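Grants > Wultach Neighborhood Fund > Reports > Lema Mending Circle

We use cookies to remember your settings. Accept | Manage

Progress report, 2021-07-21
To: Sharon Bakilana, Wultach
From: Nafula Nzioka, Lema Mending Circle

Dear Sharon,

You asked for something shorter than last time. I have taken out the history of darning.

The grant was meant to get four repair evenings going and to teach people enough to fix their own clothes at home. The evenings have happened. The teaching has gone more slowly, mostly on account of people who arrive with a bag of pants, put it down in front of Obadia Kaijage, and ask when they should come back. Obadia is too polite to hand them a needle. I am less polite and have been moved to the welcome desk.

We had 26 people at the last evening, our best yet. Hems are still the big draw, followed by zippers, followed by curtains, which we said in the flyer we would not do. We have done a lot of curtains.

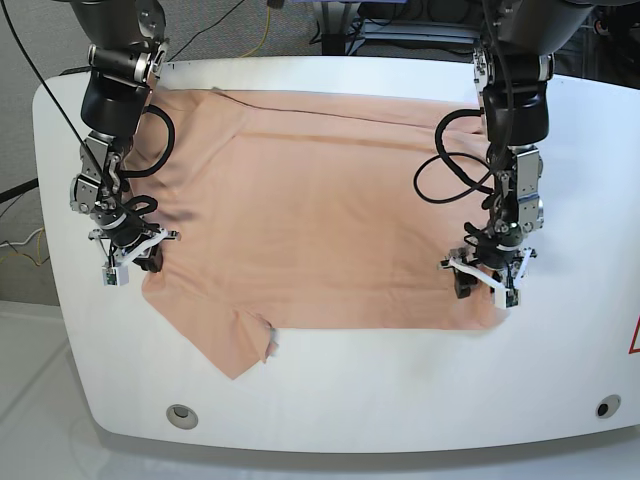
The two sewing machines paid for by the grant are in use. One of them is a pleasure. The other skips stitches on anything heavier than a bedsheet and has been back to Ruden for service twice, each time returning with a clean bill of health and the same habit. Rangi Sutcliffe has written to them again. I have read the letter and would not want to receive it.

On money, we are under budget for thread and over for tea. I would like to move the difference across, if the rules allow tea to be a material.

The children's session has been pushed to November. Pádraig Conneely has agreed to lead it, after asking several sensible questions about scissors. We still need a second adult in the room and a better lock for the supply closet.

The written guide is half done. Patches and buttons are finished, and the zipper chapter is with Obadia, who keeps improving it. I'll send you whatever exists by the end of next month.

Receipts are attached, apart from the one that went through the wash.

Nafula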